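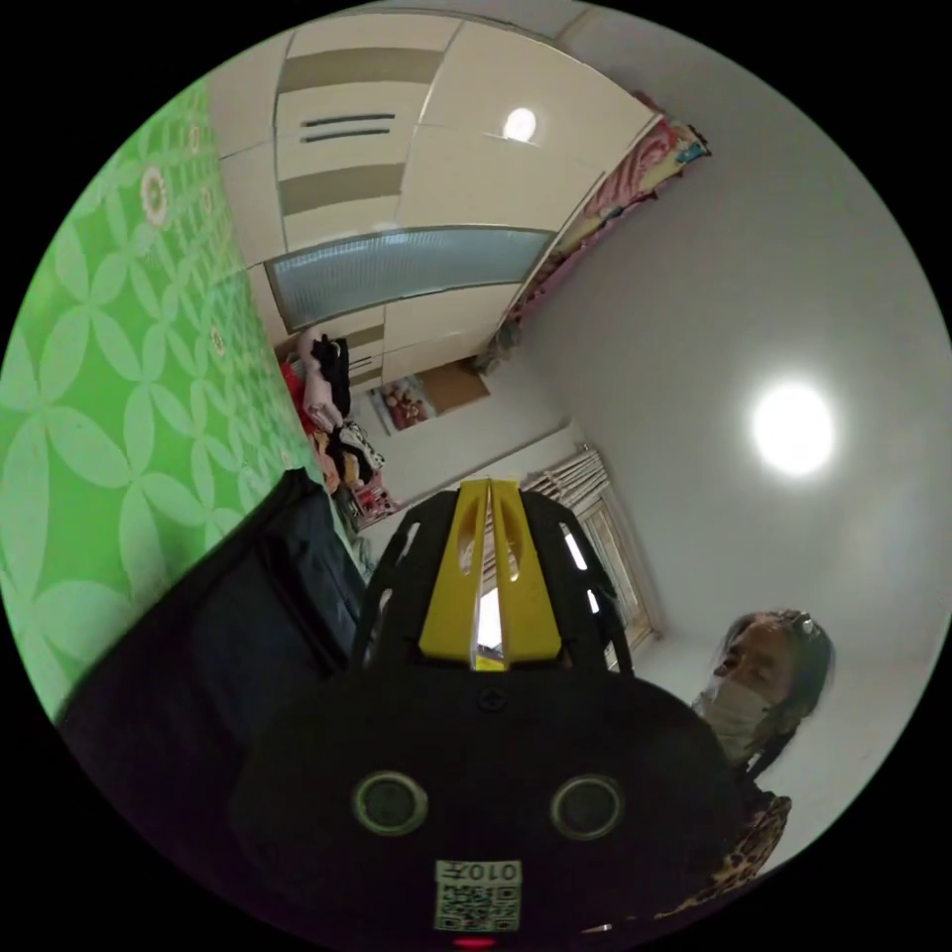
Visit Report: Open Day at the Jaidee Residence, Mon 11 June
Prepared for members of the Killar Housing and Home Crafts Network
Home — Reports — Visits

Summary of the visit
Members of the Network attended the open day at the Jaidee Residence at the invitation of its manager, Ms. Orathai Khamphan. The group numbered 10 and was received in the entrance hall by Ms. Khamphan and her deputy, Ms. Lamai Duangkaew. The purpose of the visit was to see how rooms are furnished and how residents look after clothing and household textiles in a limited space.

Rooms and fittings
The residence was refitted in April by Trellow. The room shown to members has a paneled ceiling in cream, divided by broad taupe-brown stripes, with a small round light set into it. A second, larger round light serves the plain white part of the room. Frosted glass with fine vertical ribbing runs in a long strip along the cream paneling. Ms. Duangkaew told the group that residents had asked for plain walls and fixed fittings, and that color was left to their own choice of fabrics.

That choice is much in evidence. A curtain or cloth with floral designs in pink, red, yellow and blue hangs beside the paneling, and a poster or framed picture with small colorful figures has been put up on the cream wall. Bright green, with a pattern of pale petals and small flowers, covers a large part of the view on entering. Several members asked where such prints could be bought, and were referred to the market at Motside.

Care of clothing and textiles
The second part of the program dealt with everyday care of garments and cloth. Ms. Rungnapa Suksawat, who leads the household sessions, explained that residents are encouraged to sort clothing by color before putting it away and to keep black garments apart from light ones during washing. Garments in regular use are kept where they can be reached, and small belongings are given a shelf or ledge of their own.

Ms. Suksawat spoke at some length on the handling of long pieces of cloth. Her advice was to hold the piece up by its top edge, let it hang to its full length and check that the lower hem is straight before folding.

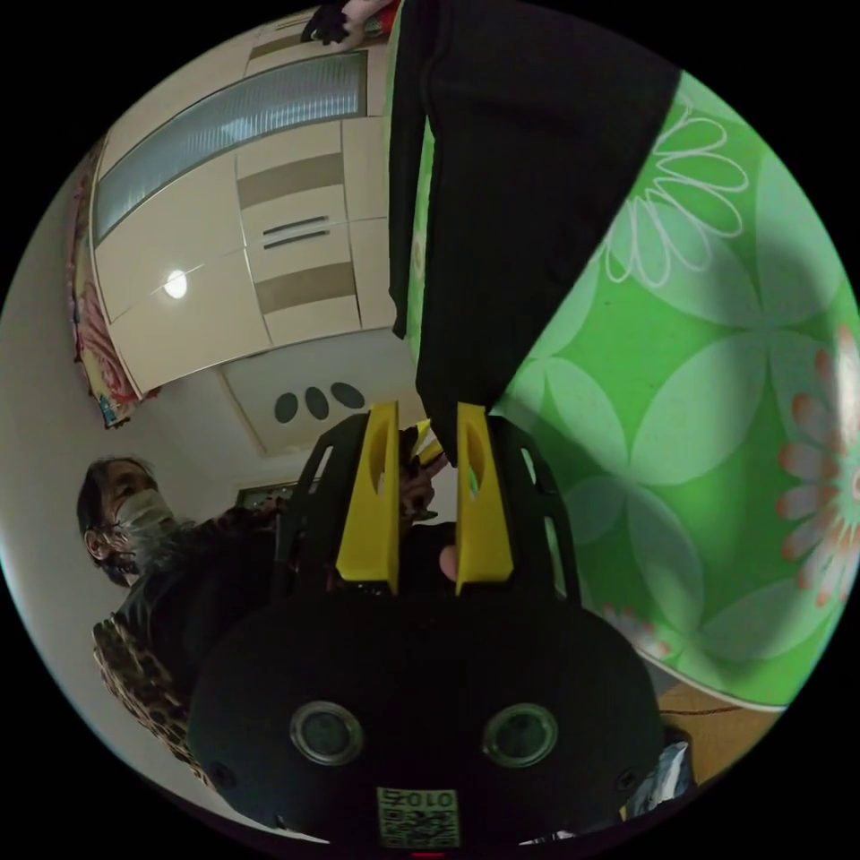 She added that dark cloth is best checked against a lighter or brighter one, where lint and loose threads show more readily. Patterned fabrics should be folded with the printed side inward — a point on which members held differing views. Mr. Eifion Meredith observed that his own branch recommends the opposite for cotton prints, and it was agreed that the two practices would be compared at a later meeting.

Questions from members
Ms. Paweena Chareonsuk asked how often the curtains are taken down for washing. The residence does this twice a year and allows about two days for the work. A further question concerned the cleaning of the ribbed glass. Ms. Duangkaew recommended a soft brush, used along the ribs, followed by a dry cloth.

The Network thanks Ms. Khamphan and her staff for their hospitality. Members wishing to receive the residence's washing and folding notes should apply to the branch office in writing.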